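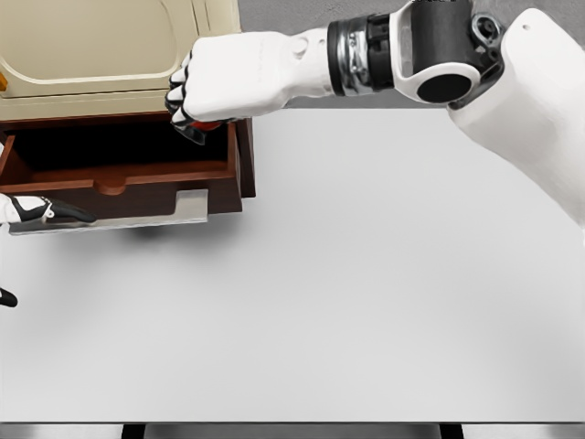 A simulator is a computer program that lets a robot practice in a world that is not real. Students in the Crabtree Junior Robotics Club use one named Harnolance, and most of their work takes place there before they touch a machine. The current project is called the Drawer Task. A cabinet stands on a white table with its drawer pulled open, and a robot arm reaches over the drawer with a red object held under its hand. A second hand has a long black finger just above the metal handle. The goal is to place the object in the drawer and close it.

Each student writes a list of steps for the robot to follow. A step may be as small as "bend the thumb" or "move the wrist to the left." The program then runs the list and shows what the arms would do. If a hand bumps the cabinet, nothing is broken - the student changes one step and runs the list again. Since April, the club has completed almost 200 runs.

Club members work in teams of three. Wayne Tapley, the club instructor, reviews every list before it is entered in the Bikel Student Challenge, where each team is allowed two attempts.

Recent items
What Is a Robot Joint?
How Grippers Hold Things
Club Rules and Meeting Room
Grarkero Summer Workshop: Sign-Up Form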